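4.2 Sorting surfaces in the bedroom

Households in the Delstead set that had no table near the wardrobe used the bed for sorting and folding. Garments were spread on top of the bedding, which was seldom straightened first. The work surface was therefore soft and uneven, and its height varied with the fill of the duvet. Of the 3855 folding episodes coded, we re-examined 400 in which a single large outer garment was handled. Figure 3 gives one such case, with a dark garment laid flat over a crumpled white duvet below the pillows.
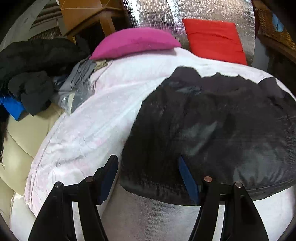

Figure 3. Large dark garment on a made-up work surface (bed, duvet in place).

Vidar Hedlund objected at the coding review that a bed should not be treated as one surface, as a fold begun over a seam or a ridge in the duvet rarely keeps its line. We adopted this point and split the code in 2 - bedding smoothed and bedding left as found. Episodes were recoded in June by Prakash Amin under the revised scheme. Pillows were coded separately, and only where a garment rested against them. Glossy fabrics were kept as their own class, as in the Tindall protocol.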